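Oiling and cleaning a wooden worktop

by Oddur Bach

We moved to Ondgate with a beech worktop which the people before us had never oiled. It was grey near the sink and it drank every drop of water. I made some mistakes with it, so I write down what works for me now.

Washing. Use a cloth that is well wrung out, with a little washing-up liquid, and wipe along the grain. Dry it at once with a tea towel. Do not leave a wet cloth lying on the wood during the night, it makes a dark shape which is difficult to remove.

Grey or black marks. Lemon juice and fine salt help with the light ones. Leave for ten minutes, rub, rinse, dry. For the deeper ones you must sand. Begin with 80 paper only if the wood is really rough – otherwise 100 is enough – and always sand the whole board and not only the spot, or you will feel a hollow with your hand.

Pale wooden tabletops with things lying on them.
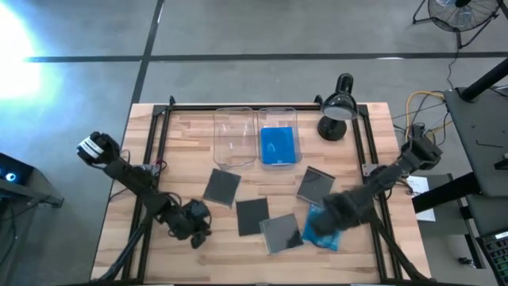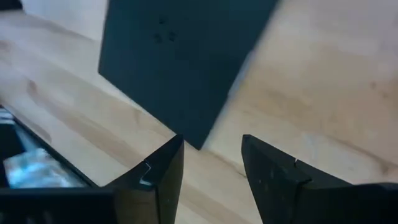

Light boards in both photos. On wood of this colour, wipe along the grain.

Oiling. I warm the tin in a bowl of hot water, then the oil goes in more easily. For my worktop 50 ml is enough for one coat. Put it on thinly with a cotton cloth, wait twenty minutes and wipe off everything that is still shiny. If you leave it, it becomes sticky and you will have to sand again (I know this from December, when I was in a hurry before the guests came). Let it rest until the next morning and give a second coat.

The cloths. Oily cloths can catch fire by themselves when they are rolled together. Spread them flat outside to dry, or put them in a jar with water and close the lid.

How often? In the first year I oiled every two months, now it is twice a year. Drop a little water on the wood – if it stays as a bead you can wait, if it sinks in you should oil.

Next time I will write about the chopping boards, which need a different oil.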